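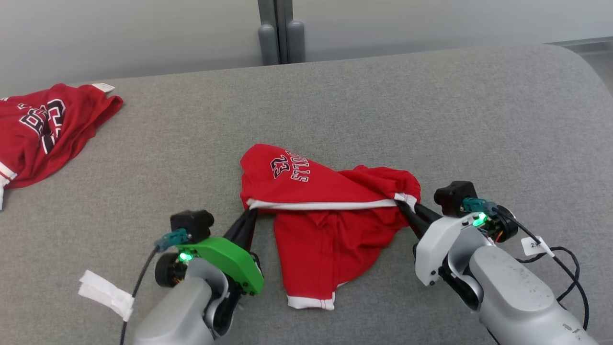

Folding by example

How a laundry project at Privdale gathers the demonstrations its robot learns from

Cloth is awkward material for a robot. A box has six faces and keeps them. A shirt has a front, a back and a very large number of intermediate states, most of which have no name. Programming each one by hand was tried for years, with modest results. The method now in use at Pliltico, a small automation firm with workrooms in Privdale, is to have a person steer the arms through the job many times over, record everything, and train a model on the recordings.

The firm's garment set is called Toprak. On March 17, 2020 it held 3,663 accepted episodes. An episode is one complete attempt at one task, from the moment the operator takes control to the moment the arms return to rest. It contains the video from the cameras, the joint positions of both arms, the opening of each gripper and a short written instruction such as "pick up the jersey by the hem and lay it flat".

Jerseys are a recent addition. The early sessions used plain cotton towels, which have four corners and no inside. A basketball jersey has armholes, a neck opening and stiff printed numbers that bend differently from the cloth around them. Trim helps. A white hem on a red body gives a clear edge in the camera view, and operators are told to grip at the band, one gripper at each end, and draw it taut before lifting any further.

"The tension is the part people get wrong at first," says Perihan Dönmez, who runs the recording sessions. "If the hem sags between the fingers, the model has no line to work from. If you pull too hard, one side slips out and you have recorded a drop."

Drops are kept. They go into a separate folder with a label for the cause, and a portion are used to teach recovery: the garment has fallen, the arms go back for it, the task continues. Ataberk Bayram, who maintains the training code, would like more of them. In his view the first version of the model was trained on work that was too tidy. It folded well from a good start and stalled when a sleeve or strap lay under the body of the garment.

Starting positions are therefore varied on purpose. Before each episode the garment is picked up, bunched and let fall. Operators may not straighten it. In some episodes a second garment of the same colour is left within view, so that the model must learn to separate the piece it is holding from the piece it is not. Two red jerseys in one heap remain the hardest case in the set.

The work surface matters more than expected. A hard tabletop allows the fingers to scrape under an edge, but contact is abrupt and shows up as a spike in the motor readings. Padded upholstery gives way under the fingertips, which makes thin cloth easier to pinch and makes the height of the surface less certain. Toprak includes both, and each episode carries a tag for the surface used.

A trained operator completes around 18 usable episodes in an hour. The rate falls in the second hour, and sessions stop at two. Gülizar Ateş, one of the longest-serving operators, describes the work as closer to driving than to folding. The hand controllers pass on position but very little sense of force, so grip has to be judged from the camera views. Her own advice to new staff is to watch the fingers and leave the cloth to itself.

Review is done in a tool called Halix, which plays the camera views side by side against a trace of gripper opening. Hacer Kahraman checks every episode at double speed and slows down wherever the trace changes. In the April batch she rejected 212. Most of these had a pause in the middle, where the operator stopped to think. A pause is harmless to the jersey, but the model copies it, and an early version would hold a garment in the air for several seconds at the same point in every fold.

The written instructions are checked as well. Ülle Vanags, who is responsible for the labels, found that operators were using "bottom", "hem" and "lower edge" for the same part of a jersey, and that "bottom" was ambiguous once the garment was held upside down. Labels now name the part of the garment and never its position in the view. Older episodes are being relabelled by hand, starting with the sleeveless items.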